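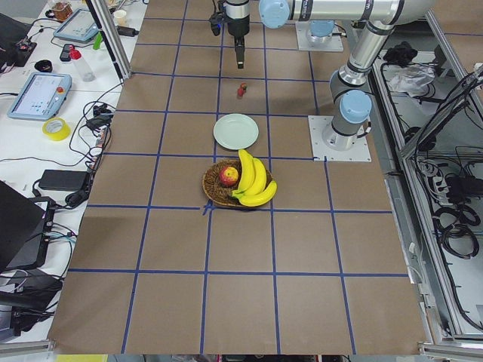

Istine Memorial Register Book and Lectern Set
Farnholm Funeral Stationery and Furnishings

Home > Service Furnishings > Register Books and Stands > Istine

Item: Istine Register Book, 400-signature edition, with folding lectern
Availability: In stock. Personalized covers are made to order.
Sold to: Funeral homes, houses of worship, cemeteries and families

Overview

The Istine set consists of a bound register book and a matching folding lectern, intended for use at visitations, funerals, graveside services and memorial gatherings held at a later date. The book records the names of those who attended, along with the principal facts of the life being remembered. The lectern holds the book at a comfortable writing height and can be carried by one person.

Farnholm has supplied register books to funeral homes for many years, and the Istine was developed in response to requests for a book that could remain with the family as a lasting record. Earlier editions used a glued spine, which tended to loosen when the book was opened flat for several hours. The Istine is sewn in sections and lies open at any page without being held.

Contents of the book

The first pages are printed for the following entries: full name and any name by which the person was commonly known; date and place of birth; date and place of death; names of parents; marriages; children and grandchildren; military or public service; place of service; officiant; musicians; pallbearers and honorary pallbearers; place of burial or inurnment. A blank page follows, suitable for mounting the printed obituary or the order of service. Two further pages are set aside for a family tree and may be left empty or removed by the binder on request.

The signature pages have ruled lines with space for a name and a mailing address. The standard edition holds 400 signatures. A larger edition with space for 500 signatures is available at additional cost and uses the same cover size, so that either book fits the lectern. After the signature pages come sections for flowers, memorial gifts and food brought to the home, each with a narrow column in which the family may mark that an acknowledgment has been sent.

Paper and ink

Pages are acid-free, cream in color, and heavy enough that ordinary ballpoint and gel ink do not show on the reverse. Felt-tip markers should not be used. Fountain pen ink is acceptable but requires a short drying time, and a sheet of blotting paper is included in the back pocket for this purpose.

Covers

The cover is offered in black, burgundy, navy and dove gray bookcloth. Leather covers are available by special order through our Kettani bindery line and carry a longer production time. Covers may be stamped in gold, silver or without foil. Stamping is limited to 3 lines of up to 37 characters each, including spaces and punctuation.

Names are stamped exactly as they appear on the order form. Please confirm the spelling with the next of kin before submitting, and indicate accents and other marks clearly. Our stamping type includes all accented letters used in Spanish, French and Portuguese. For inscriptions in Arabic or Hebrew script, please send artwork to the personalization desk, which will prepare a proof for approval.

Nicknames may be included, in quotation marks or without. Dates may be written in full or given as years only.

The lectern

The lectern is solid maple with a clear or walnut-stained finish. The top is angled, with a ledge along the lower edge and a shallow groove for a pen. The legs fold flat and lock with a brass catch. Rubber feet are fitted for use on polished floors — a wider set, for grass, may be ordered separately and is recommended for graveside services.

A small battery lamp, sold as the Skurton reading light, clips to the top edge. It is not included in the set. Customers who already own a Skurton light purchased for an older Farnholm stand may use it with the Istine lectern without an adapter.

Care

Wipe the lectern with a soft dry cloth. Do not use spray polish on the ledge, as residue may transfer to the book cover. Store the book flat, away from direct sunlight. Photographs and cards should be attached with photo corners or archival paste. Household tape will discolor the page.

Additional pages

Supplementary signature pages are supplied in loose sets for use when attendance exceeds expectations. They may be kept in the back pocket or returned with the book to the bindery, where they will be sewn in behind the existing signature pages. The service is available for any Istine book, regardless of when it was purchased. The family should retain a copy of all signed pages before shipping the original.

Ordering

Funeral homes with an account may order by telephone or through the account portal. Families may order directly or ask their funeral director to order on their behalf. Books without personalization ship the next business day. Stamped books ordered before noon ordinarily ship on the second business day. When a service is scheduled sooner than this, an unstamped book may be sent at once and a stamped cover jacket forwarded afterward.

Account inquiries: Wael Kabbaj, Funeral Home Accounts
Personalization and proofs: Latifa El Ouafi
Bindery and repairs: Sebastián Paredes

Returns

Unmarked books and lecterns may be returned in their original packaging for a full refund. Personalized items cannot be returned unless the stamping differs from the approved order, in which case a corrected book will be sent without charge and given priority in production.

Notice to customers

The prices and cover colors listed in the current catalog took effect on March 2, 2021. The forest green cover has been discontinued. Remaining green jackets may be requested through the accounts office until the end of May.

Related items

Istine thank-you cards, boxed
Istine pen and holder, brass
Skurton reading light
Kettani leather document case
Lectern carrying bag, black canvas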